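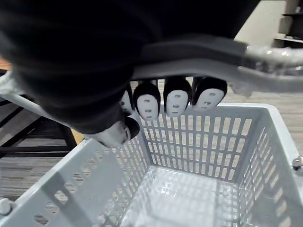

Chapter 2. The Basket and Its Handle

Course Texts > Retail Furnishings > Chapter 2

Search this book Go

Makers like to say a slotted wall makes a plastic shopping basket lighter and just as strong. Be careful with that claim. The slots save plastic, and the maker pays for the plastic. Whether the shopper gains anything is a separate matter, and Danuta Michalski's notes on the Nurholm basket leave it open. Handles get even less study. This chapter starts with the handle, then asks what the walls do under a load.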